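# cikcombe-clutter

Hi! If you've landed in this folder you're probably after the data behind the Cikcombe write-up, or you typed the wrong path on the group server (happens to me weekly). Either way, welcome. I'm Sadao Kawaguchi, I put this set together, and I'm the one to bug when something doesn't load.

Last updated August 26, 2018.

## What we were trying to find out

Cikcombe is our method for choosing where to put a gripper when the table is a mess. The older method, Peltinine, scored each grasp from one overhead view and then went in more or less blind. Cikcombe re-scores from the wrist view all the way down and is allowed to change its mind. I wanted to know if changing its mind was any use around cords and shiny packets, the two things Peltinine was rubbish at.

So the set is heavy on cords. Power strips, chargers, plugs, loops of cable lying across other loops of cable — lovely stuff if you enjoy suffering.

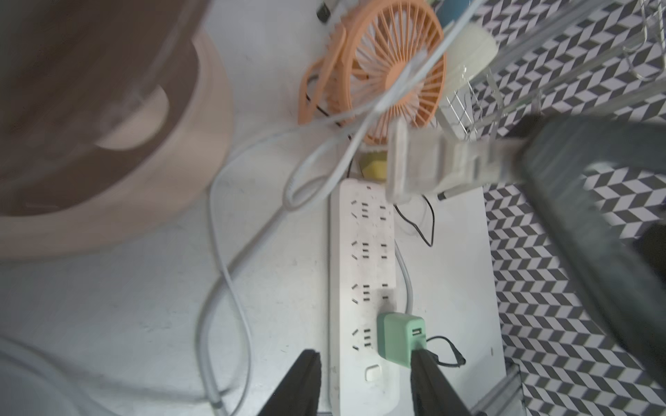
*Wrist view, cord layout. Power strip with the mint-green USB charger plugged in; fan and wire rack up the back.*

For this sort of layout the target label is the graspable body (strip, charger, plug) and the cords get their own class, `cord`, whatever colour they are. I went back and forth on whether to split cords by owner, so you'd know which one belongs to which plug. I gave up! Following a white cable over a white surface by eye is a miserable way to spend a June, and two passes of my own labels didn't agree with each other.

## What's in here

- `runs/` has 80 runs, one folder each, wrist frames plus gripper pose
- `labels/` has outlines for 500 frames, picked by hand, so please don't treat them as a random sample
- `splits/` has the train and test lists by layout (use these, not your own, or our numbers won't line up)
- `kobori/` is the config for Kobori, our little replay tool

Poses are in metres and radians. Frames are stored the way they came off the wrist, fingers and all. I tried masking the fingers and the re-scoring got worse near contact, so they stay in. If you want them gone, there's a `finger` class in the labels and you can do it yourself.

## Results, the short version

Over the test layouts Cikcombe picked the target on 70 per cent of attempts. I was pretty chuffed with that, but have a look at the per-layout table in `results.csv` before you quote it, since the spread is big. Cords crossing right over the target are still the worst case by a long way.

Corners were the bit that surprised me. I'd expected the patterned walls to throw the wrist view off completely, and the first version did go after chevrons as though they were objects. Adding a floor-plane check fixed most of it. The rails are another story — the aluminium throws bright streaks, and the scorer is very fond of a bright straight edge. 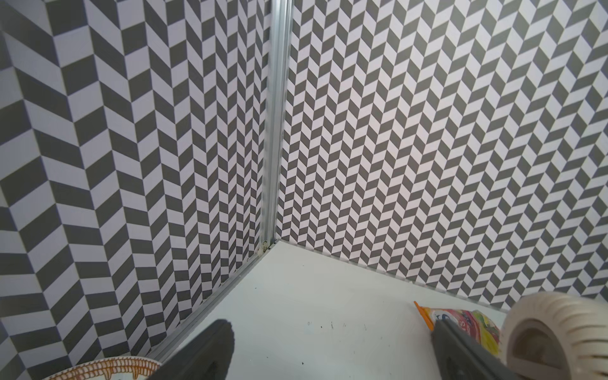 *Frame: Sadao Kawaguchi / Flitari*

Crinkly packets near a corner are labelled as a single outline even when a finger is over part of them. I closed the outline where I reckoned the packet carried on underneath, so expect a bit of guesswork along hidden edges. Small specks and scratches on the floor aren't labelled at all. Round things that I couldn't name with any confidence went into `other_round`, and I'd rather you left them there than renamed them on a hunch.

## Known problems

- 5 runs have a pose log that starts late. They're listed in `late_start.txt` and the loader skips them by default.
- Bowl rims sometimes have the inside labelled and sometimes don't. Sorry, I changed my mind halfway.
- Kobori crashes if your path has a space in it. Rename the folder.

## Using it

Copy the lot somewhere local first, as replaying over the network is painfully slow. Then run `kobori check` in the top folder and wait for it to finish before you train anything. If you use the set in a paper, cite the Cikcombe write-up and mention Flitari in the acknowledgements. Label fixes are very welcome, one layout per patch please.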